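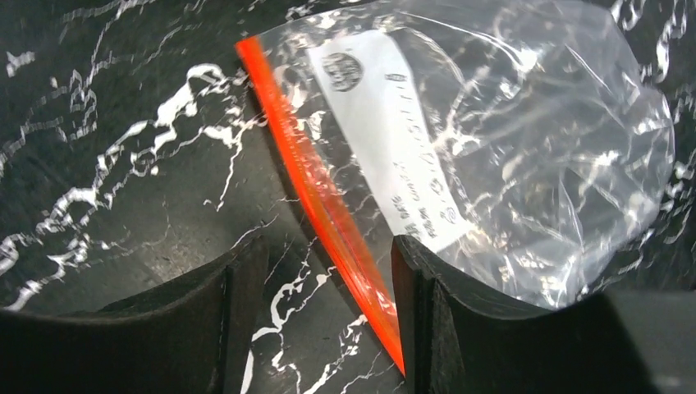 Dirk Eichhorn wrote:

> Dear list, before I order more zip bags for the play food I want to
> know if they are worth it. In our room the sets come back mixed, and
> the small pieces go to the bottom of the bin. I looked at our list in
> March and we have 227 pieces, nearly 200 of them fruit and vegetables.
> Do you write on the bags, or do you put a paper inside? And one big bin
> or many small ones?

Home Threads Authors Attachments Help
Search this list Go Advanced search

Dear Dirk, dear all,

I can answer for our lending shelf in Fevik. We changed to the clear bags with the orange-red zipper last winter, and I would buy them again. The strip is easy to find when the bag is crumpled in a pile, and a parent who is in a hurry also finds it.

We write on the bag. There is a white label area near the zipper with a line for DATE and a line for CONTENT, printed in Chinese and in English. On the first line I put the month when the set was last checked. On the second I put the name of the set and the number of pieces, for example "salad, 9". Please use a permanent marker and let it dry for a minute. With a ballpoint pen I had no success.

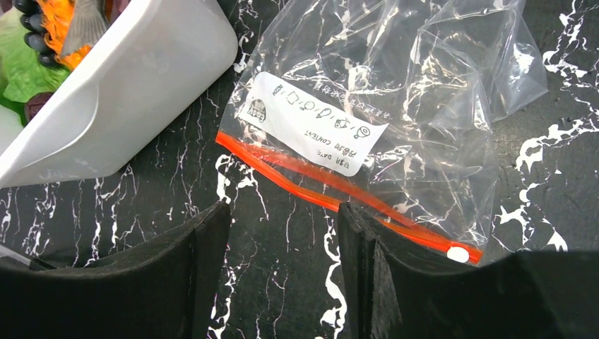
Chang-ho Oh asked me off list whether it is not better to press all the air out before closing. For paper cards I agree with him. For hollow plastic fruit I leave a little air, and the bags lie better on the shelf.

Concerning the bins: we keep one open bin for the large fruit and leafy things, and only the small pieces go in bags. I tried to bag everything at first. It took me a whole evening and the horned melon did not want to fit with anything. Now the order is large pieces first, long vegetables standing along the wall of the bin, small pieces at the end.

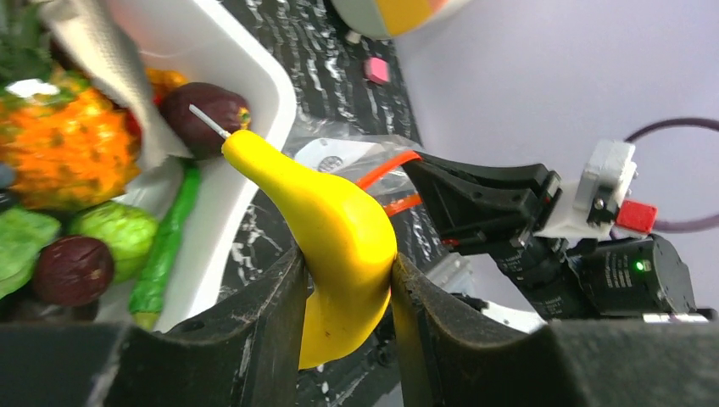 Yellow pear with the thin white stem, next to the white bin of play fruit and vegetables.

The pear is from the older set, and the stem is the weak point of it. I check the stems each time a set is returned. If one is missing I write it on the same label under CONTENT, so the next family does not search for it.

I bought a box of 400 bags, which is too many for us. If you pay the postage I can send you a part of it. Da-eun Joo has already asked for some, so please tell me soon how many you need.

With kind regards,
Jae-hoon Kwon

We use cookies to remember your list settings. Accept Decline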